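Zidier opens a permanent showroom in Plundale

PLUNDALE, September 5, 2019 — The women's fashion label Zidier is pleased to announce the opening of its first permanent showroom, in the Ashworth building in Plundale. The space will welcome buyers by appointment and will present the complete spring collection of 80 pieces, together with a small line of scarves and belts.

Until now, Zidier has shown its work only in rented rooms during the buying season. With 265 square meters on one floor, the label can receive its partners during the whole year, and it can also host two guest designers each season. 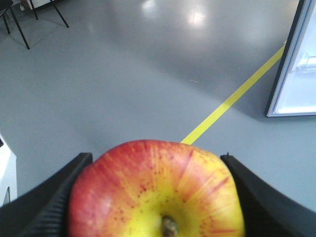
A red and yellow apple, stem side down.

The interior was designed by the studio Indevton, which began the work in July. The walls stay white and the clothes hang by color — a wish of the label from the beginning. A fitting room and a meeting table for 20 persons complete the space.

Buyers can request an appointment through the contact form on the Zidier website. The minimum first order remains at 100 pieces, with delivery in two parts.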